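Housekeeping and Room Care, Unit 4: The Bed and the Wall Behind It
Course handout, prepared by Mercy Muli

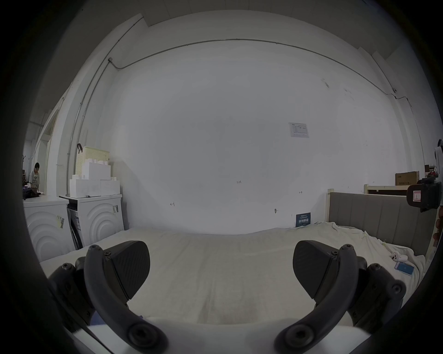
What this unit covers
Checking and resetting a guest room bed with an upholstered headboard, the small things left on and near it, and the wall at the back. Read it before the April practical. Linen folding was in Unit 3 and is not repeated.

1. Clear the bed first
Phones, chargers, cases and other small items come off before anyone touches the sheet. Place them together on the nightstand or desk, screen up, and leave them switched on or off as you found them. If the room is vacant, they go in a lost property bag with the room number and the time.
Boxes are often set on the rail behind a headboard. Lift them down with both hands. Cardboard can catch on fabric, and a dropped box will dent light wood.

2. The sheet
A white sheet shows every crease. Wrinkles usually gather near the headboard, where the mattress is hard to reach. Work from the headboard end:
- pull the mattress forward a hand's width
- tuck the head end flat
- smooth toward the foot with the forearm
- push the mattress back and check the corners
Do not pull from the foot end to remove creases at the head. It loosens the tuck.

3. The headboard
Gray upholstery with vertical channel stitching holds dust in the channels. Use the narrow brush attachment, top to bottom, one channel at a time. Spot clean with a damp cloth only. Our practice headboards are from Trundwood and cost 875 each to replace, so no sprays.

4. The wall
Look for three kinds of things.
Handwritten marks: numbers such as 1.23, ticks, or short lines with end caps. Leave these alone and report them. They may be measurements that maintenance still needs.
Screws and hooks: note the position. Do not hang anything on them or take them out.
Notices and cards: a taped notice stays up. Press down loose corners. A card standing against the wall is lifted for dusting and put back in the same place.

5. Reporting
Use the Jerneo form, page 2. Write where the item is, measured from the headboard, and what you did. "Wall dirty" is not enough. Completed forms go to Tanveer Hayat by 4 p.m.

For the practical
Bring closed shoes and your own brush. Read the fabric care sheet, code 62, before you come.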